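Small Shops in Rivdale Get More Time to Change Their Price Labels

Shop owners in Rivdale will have until the end of August to put the new unit price labels on their shelves. The town council agreed to the later date after many small stores said that they could not finish the work in time.

The rule asks every store that sells packed food to show two prices for each product: the price of one piece and the price per ounce. Large supermarkets already do this, and their labels come from a computer system. In small shops the owner often writes the labels by hand, in the evening, after closing.

"I have about 700 different products in my store, and I am alone with my wife," said Vilmos Hajdu, who runs a grocery on McGrath Street. "I am not against the rule. My customers ask me often which pack is cheaper, and now they can see it by themselves. But I need the time to make it correctly."

Mr. Hajdu started with the canned food and the flour, where the weight is easy to find on the pack. He left the sweets for the end. Many of them are sold one by one at the counter, and the weight is printed in very small numbers. He also must calculate again when a producer changes the size of a product, and this happens more often than he expected.
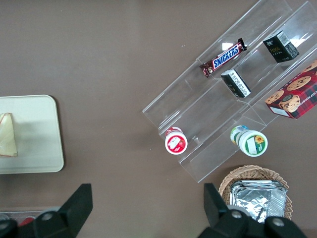 Vol. 40, p. 7

A Snickers bar on a clear display rack is a good case of the question that many owners brought to the council meeting. They wanted to know if each bar on the counter needs its own label, or if one sign for the whole rack is enough. The council answered that one sign is enough when all the products on it can be read from the place where the customer pays. The letters must be dark on a light background.

Shops with a sales area below 100 square yards may also use a printed list near the entrance for their loose products, such as nuts and dried fruit. The list must carry the date of the last change. For bread baked in the same shop there is no change, and the old labels can stay.

Owners who do not have a printer can order blank labels from Goken, a stationery store near the bus station, which offered to keep its usual price for them until the new date. The council office will also give help with the calculation every morning from nine o'clock. Visitors should bring their product list, on paper or on the phone.

After the end of August, a shop with missing labels will first receive a letter. If the labels are still missing at the second visit, the owner must pay a fine of 40 dollars. The money from the fines will go to the repair of the market hall roof.

Recent items

Plendeo to move its Rivdale warehouse closer to the highway
Market hall roof: work begins on the north side
Longer opening hours for the public library
Water will be off on McGrath Street for one night
Letters from our readers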